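Oltwood Hypothesis

The Oltwood hypothesis is a proposal in planetary science which holds that the dark bands seen on the floors of certain craters on Mercury were laid down by slow outgassing from below, long after the craters themselves had formed. It takes its name from Oltwood, the informal label for the crater in which the bands were first mapped in any detail. The crater has never received an official name, a fact that has not stopped people from arguing over it at length.

The hypothesis has a modest following, a slightly larger opposition, and a literature that is hard to read in one sitting.

Background

Mercury was long treated as a finished world, baked and cratered and done with. Orbital images complicated that view by showing bright, shallow pits in many places, apparently formed as some easily lost material escaped from the surface. The Oltwood bands are a quieter relative of these pits. They are dark, they follow the curve of the crater wall, and they look different enough under different lighting that two early maps of the same floor disagree on which way they run.

Wekesa Athumani, who drew the second of those maps, suggested that the bands marked cracks through which sulfur-bearing gas had leaked and altered the rock on its way out. The idea was first aired in a conference abstract in June, in the last slot before lunch.

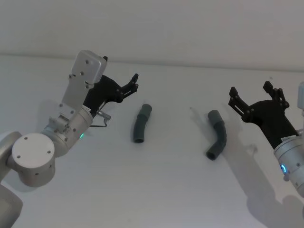 Athumani later remarked that the abstract had been written mostly to find out who would object, and that the answer had been quick in coming. The first full paper took a more careful tone and moved the boldest claim to a footnote, where it was of course the only part anyone quoted.

Proposed mechanism

In the standard version, the impact that made the crater broke the crust to a considerable depth. Most of the fractures were sealed by melted rock, but a ring of them near the base of the wall stayed partly open. Heating by day and cooling by night worked on these fractures near the surface, while leftover heat from below drove gas upward through them. Where the gas met the surface it stripped out some elements and left others behind, darkening the ground in narrow strips.

The Oltwood floor has 296 mapped bands in the most generous count and 75 in the strictest. The difference comes down to whether a band that fades out and picks up again should be counted once or twice. Supporters tend to prefer the larger number. Critics prefer the smaller one and usually say so early.

A variant known as the Ernura model does away with the deep heat source and relies on sunlight alone. It is simpler and needs fewer assumptions, but it has trouble explaining why bands also appear on stretches of floor that spend most of the day in shadow. Its defenders have replied that shadow is a matter of degree.

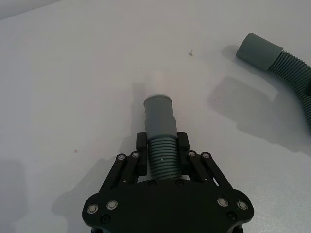 Evidence and testing

Direct evidence is thin. No spacecraft has landed in the crater, and images from orbit show the bands at a scale where a single pixel can settle or ruin an argument. The case has therefore been built on comparison with other craters and on laboratory work.

The best known of the lab studies is the Khaemba series, in which crushed rock was sealed in a heated chamber and exposed to sulfur-rich gas over 200 cycles of warming and cooling. The samples darkened. They also darkened, somewhat less, in the control runs without the gas, a result reported in the same paper with commendable honesty and a very small graph.

A survey of comparable craters found bands of the same general kind in only 2 of them. One is Fenmont, another informal name, where the bands are shorter and cross one another. The survey's authors described this as encouraging. A later review described it with the same numbers and the opposite adjective.

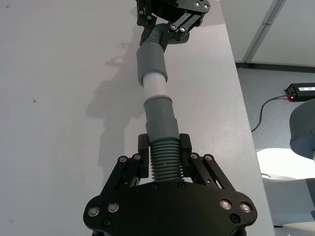 Athumani has countered that a rare process is still a process, and that most craters of the right size are too battered for delicate bands to have survived. The point is generally accepted, though it does make the hypothesis difficult to disprove, and critics have noted that this is a mixed blessing in a scientific idea.

Alternative explanations

The leading rival holds that the bands are thin slides of dark material from the crater wall, spread by small quakes. This would account for their curve, since loose material tends to collect along the foot of a slope. It does less well with the bands nearest the center of the floor, which would have required the slides to travel a long way over flat ground for no obvious reason.

A minority view treats most of the bands as an effect of lighting and image processing. It has grown harder to hold as new images come in, but it is still cited, often by authors who want to show that they have read everything.

See also

Fenmont (crater)
Ernura model
Hollows on Mercury
Impact melt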